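Last updated: March

How a Robot Gets Ready for Work

People tend to think a robot's day begins when somebody presses a big green button. A robot's day begins when somebody goes looking for a screwdriver.

The robot we're going to talk about is called Treloar. It has two arms, two hands and a round white base, and it belongs to a workshop called Botska. The person who looks after it is Jihad Nseir. His job title is technician, which means that he knows where the screwdriver is, or at least where it was yesterday.

Before Treloar moves at all, Jihad walks around it and looks. He looks at the joints first. A joint on a robot arm does the same work as your shoulder, elbow or wrist, and there is a motor tucked inside each one. The hard white shell keeps dust and fingers out. If a shell has a new scratch on it, the arm has bumped into something, and Jihad would like to know what. Robots are terrible at owning up.

Next come the cables. Your own arm has nerves running down the inside, where they don't get snagged on door handles. Treloar's run down the outside, so they need watching. A cable has to be long enough that the arm can stretch all the way out, with a bit left over. Too short and it pulls tight, and one day it pops out of its plug. Too long and it flops about and gets caught. The right amount of floppiness is called slack, and getting it right takes a lot of fiddling. Jihad moves each arm slowly through its biggest stretch and watches the loops. Then he does it again, since cables like to behave until your back is turned.
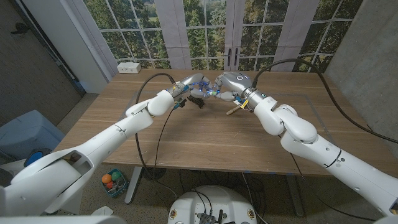 After the cables, it's time for something called homing. When a robot wakes up, it may not be sure where its own arms are. You can close your eyes and touch your nose — go on, nobody's looking — because your body keeps track of where its parts have got to. Treloar has sensors in its joints for that, but they can drift a little, the way a cheap clock does. So each arm goes to a position that everyone has agreed to call "home," and the computer says, more or less, "Right, this is zero." Every move for the rest of the day is measured from there. If home is wrong by the width of a pencil, then everything is wrong by the width of a pencil, including the parts that were supposed to be careful.

Then the hands. Hands are the fussiest part of any robot that has them. The fingers are small, the motors that move them are smaller, and crumbs of anything at all can get into the gaps. Jihad asks Treloar to open and close each hand 5 times. He listens as much as he watches. A happy finger hums. A finger that needs help makes a noise like someone eating cereal in the next room.

Once the hands pass, they get something easy to hold. You want something light that won't roll far and won't cost much if it's dropped. A wooden stick is very good for this. So is a brush. Nobody starts with the teapot.

Holding a stick sounds like nothing much, but you have been practicing since you were a baby, and you weren't very good at it either. Squeeze too hard and the motors get hot. Squeeze too softly and the stick goes on the floor. Jihad changes the squeeze by small steps and writes every number in a notebook. The old machine before Treloar was called Gredel, and it has a notebook too, with 2 coffee rings on the cover and a page that just says "NO."

The last test is bringing both hands close together without letting them knock. Each arm is run by its own set of instructions, and each has to know where the other one is. They go slowly, at roughly the speed of a sleepy cat. Jihad keeps his own hand near the stop button the whole time. Any machine strong enough to be useful is strong enough to pinch, and that goes for the nice ones as well.

If something does go wrong, the repair is usually dull. A screw has worked loose. A plug needs pushing back in. The power is switched off before anyone touches the inside, every time, even if it's only a quick job. Quick jobs are how people get their fingers pinched. For bigger problems, the whole joint comes off and a spare goes on, and the old one is posted to a repair shop called Skotton in a box with a great deal of bubble wrap.

The bubble wrap is saved for later. Jihad says it's for packing.

Contact us | © Botska | Back to top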